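Salminen lab teaches a simulated arm to find its bearings before it reaches

Anyone who has ever woken up in a strange hotel room and needed a moment to work out where the door was will feel some sympathy for the robots at the Salminen lab. The group's newest result, shared with partners in July, deals with that very moment: what an arm should do when its wrist camera is pointing somewhere unhelpful and the thing it has been asked to pick up is nowhere in view.

Most training methods, the team says, quietly assume that the arm starts out looking down at its work. Theirs, which goes by the name Driden, starts the arm in all kinds of awkward poses inside a simulated house and asks it to use whatever it can see, a beam or a bit of wall or a picture hanging on it, to judge which way it is facing. Only after that is it allowed to plan a reach.

The lab ran 2,894 simulated starts through the method, spread over 47 furnished rooms built in the Prorkach simulator, and the group is plainly delighted with how it went. Arms trained the usual way wandered for quite a while when they began badly turned, and a good many of them never got their target into view at all. Arms trained with Driden found it in 37 fewer camera frames on average, and they bumped into the furniture less often along the way, which the team had hoped for but hadn't really dared to promise.

One of the harder starts has the open gripper pointing up past a wooden beam toward a dark, tiled ceiling, with two framed pictures hanging at a tilt on the beige wall to the right.

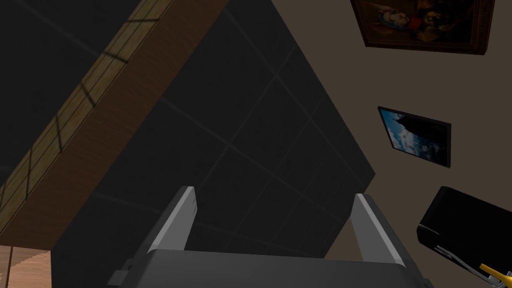 What still needs work

Plain rooms remain a headache. When the walls are bare and every corner looks like every other corner, the arm tends to settle on a guess too early and then stick with it, much as a tired traveler might. The team has tried letting it hold on to two guesses at once and drop the weaker one after a small turn of the wrist, and early runs look encouraging, though the extra thinking does slow things down a little.

Then there is the matter of real rooms, with real dust and real afternoon light. Brunow, the workshop that builds the lab's arms, has set aside bench space for the first physical trials, and the group expects to begin there once the slower version of the method has been trimmed. The simulated rooms and the list of starting poses will be shared with other labs that ask for them.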